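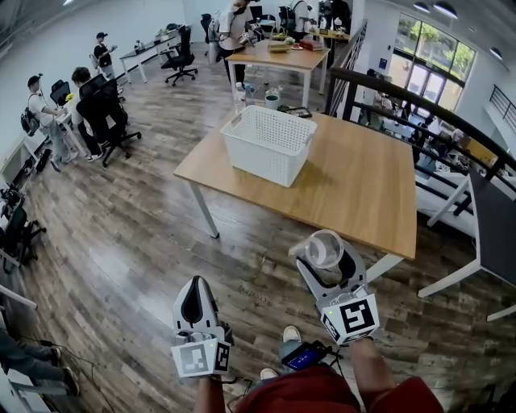

What do you get for your money at the Weltlow open day? Entry's free, you pay 2 pounds for tea and a biscuit, and the rest is walking round looking at tables, baskets and other people's ideas of tidy.

Notes typed up 27 December 2020, before I forget the lot.

**Getting there.** Train fine, then the bus, then a hill. Building is the old Pulen works, door at the side – not the front, the front is bricked up. Signed in with Joelle Bitar, got a sticker, lost the sticker.

**Mezzanine.** The clearing-up room. Liked this best. Pale wooden table on white metal legs, white plastic basket on top with lattice sides, and at the back a clear bottle and a little white and green cup. Clear plastic cup being held too. Basket still empty at that point. Wide planks on the floor, brown and grey, very nice, want them for our hall.

Asked about the basket. Roscoe Tillman says they went throgh a few before settling on open sides, easier to see what's in there. Fair enough. Ours at home is solid and full of old batteries.

**Upstairs.** Goveveo had the long room, shelving mostly. 187 pounds for a unit I could of made in the shed. Darwish next door much better – folding stools, proper hinges, friendly. Took a leaflet.

Tea ran out by three. Loos clean. No lift, worth knowing if you're bringing anyone with bad knees.

Next one's in January, date not up yet. Would go again – earlier though, and eat first. Need to ring Joelle re the stools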